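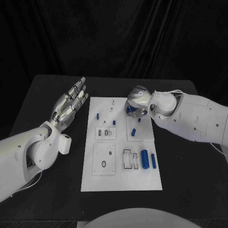 VAMBRIDGE, June

Small-parts layout: notes on the white sheet

The Gakeck bench has switched its small-parts work to a single white layout sheet, set lengthwise on the dark tabletop. Blue components show up well against it, and the short pale pegs, which used to go missing on bare black, can at least be found by eye when the overhead light is at 80 percent.

Kobe Mulder drew up the procedure. Loose cylinders go down first, spread across the sheet with enough clearance for fingers on both sides. Cylinders left standing are picked before those lying down. Parts held in a closed hand are set down one at a time and not released as a cluster, as a dropped cylinder can roll under the Mahuika rack. 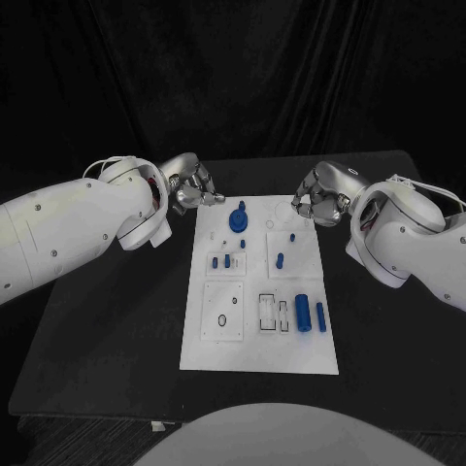

Target positions are drawn as circular outlines in thin dark line. The line weight was reduced in the last revision after the heavier version made the true edge hard to judge. A part is considered placed when the outline shows evenly all the way around. If one side is covered, lift the part and set it again; sliding it scuffs the surface and wears the line.

Fixture plates are checked for seating before any gear goes on. Hold gear-like parts by the rim and keep the center peg upright. Pegs that lean are to be pulled and reseated by hand, without tools.

The current parts set is Curneo revision 2. Revision 1 pegs are slightly thicker and should be returned to the drawer marked 99. Replacement sheets are stored flat on the lower shelf, order code 600. Wipe the sheet with a dry cloth at the end of each session and leave it on the table. Corrections to the procedure go to Mulder before the end of June.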